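Table-setting challenge - who else is doing the cutlery sort with their club?
Robotics Clubs > Student Projects

godoy_bench
Our club at Vellar started the cutlery unit on Thursday and I'm so happy with how it's going!
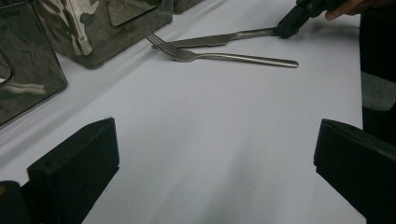
We have 21 students in teams of three, and every team has to record 15 clean demos of laying a place setting before they get anywhere near training. Brynhildur Mikkelsen wrote the task sheet and she is strict (a dropped fork means you start that demo over). The kids took it way more seriously than I thought they would - one team argued for ages about whether you grab a knife by the end of the handle or the middle.

neusax
Oh, I love this one. We ran it in May and middle of the handle won easily. Grab it at the end and the blade swings down, then you're fighting it all the way to the plate.

triridach_kid
Disagree! I'm on a student team and we grab the end every time. You can see the whole knife and your grip isn't hiding the part you're trying to line up. Just go slower.

neusax
Slower is fine until you have 15 of them to record, haha. But okay, what do you do when the fork is touching the knife?

triridach_kid
Knife first if it's on top. If the fork is on top, fork first. We lost 5 demos in one afternoon by pulling out the bottom one and dragging the other along with it.

BaldurH
Question for godoy_bench: do you let them start with pieces overlapping? We keep everything apart for the first week. I think overlap is too much for beginners and they get discouraged.

godoy_bench
We do let them, from day one. Consuelo Escobedo (our other mentor) wanted to do it your way and we went back and forth on it. For me the overlap is the fun part, it gets them talking about order. But she may be right about the younger ones, two of them looked pretty fed up by 5 o'clock.

BaldurH
I'm with Consuelo, then. Still want to see how the trained runs come out though.

neusax
Same here! And can you post the task sheet? I want to steal the start-over rule.

godoy_bench
Sure, I'll ask Brynhildur tonight and put it in the files section.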